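stosell-users mailing list archive
Thread: Gripper closes at the wrong height on thin objects
Message 4 in thread

Hi all,

Replying on list so the answer gets archived. I've left the relevant part of the earlier message in and cut the rest.

> We're on the Teltelis scene pack with the Franka model and the long
> table. Pre-grasp looks fine in the viewer but the planner keeps
> choosing a final height that suits the upright pose, even when the
> object is lying flat. We've tried lowering the approach offset and
> that just trades one failure for the other. Is the height meant to
> come from the object's bounding box or from the grasp file? The docs
> say both, depending on which page you read.

Both pages were right when they were written. The grasp file used to carry the height and the bounding box was only used for collision checking. Now the box wins if the perception node is publishing one, and the grasp file is the fallback. The catch is that the box gets cached at pre-grasp and isn't refreshed if the object's orientation changes between planning calls.

I set up the same scene at our end with the small blue object standing up and stopped the run at pre-grasp, fingers open.
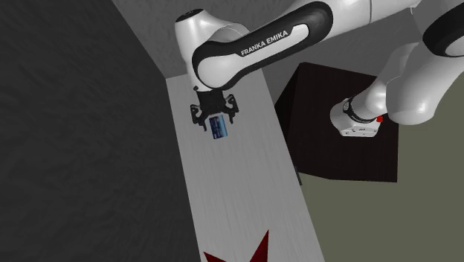
Page last modified: March, 4:10 pm (archive attachment re-indexed)

With the object upright, the cached box and the live box agree, so you'd never notice anything wrong in this case. It's also the case our regression test covers, and I suspect that's how the bug got through. The dark red star on the table is a handy fixed reference if you're comparing renders from different viewpoints, but the planner doesn't know about it and you can leave it out of the planning scene.

To check whether you're hitting the same thing, turn on debug logging in Stosell and look for the line starting "box source". If it says "cached" on a call made after the object has moved, that's the one. In my log it stayed on "cached" for 111 calls before I killed the process.

There is a second, smaller problem. The Bollis controller rejects any descent segment with fewer than 4 waypoints, and a corrected plan for a flat object can come out shorter than that if you start close to the surface. It doesn't raise an error, it just holds position. Setting the minimum segment count in the controller config gets around it.

For the flat case you want the hand right down with the fingertips at the tabletop and the object between them. If your render has the fingers closing well above the surface, the height is still coming from the stale box.

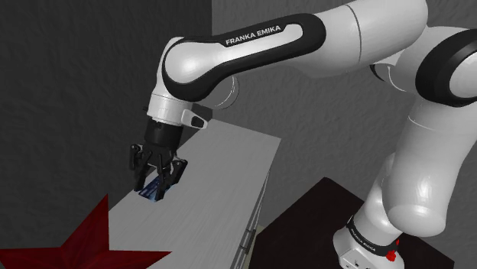 Workaround until the next release

1. In the planner config, set refresh_box to "always". The default is "on_change", and that's the setting that doesn't do what its name says.

2. Set the perception timeout to 80 ms. The old default of 270 ms is long enough for a stale box to be accepted as current.

3. Remove any manual approach offset you added while chasing this. If you leave it in you'll be correcting twice.

4. Restart the planner node. Reloading the config on its own doesn't clear the cache.

I've only tried this in simulation, with the table friction left at the scene pack's value. If you're on the Lưu branch the setting in step 1 is under "scene" and not "planner", but it has the same name and takes the same values.

The fix is on my branch and needs a test for the flat orientation before it can be merged. If you could send me your grasp file and the log from one bad run, off list if you'd prefer, I'll build the test from those so it covers your set-up as well as ours. I'll correct the two docs pages at the same time – they should both point to one description of the height logic.

Cheers,
Stosell planner maintainer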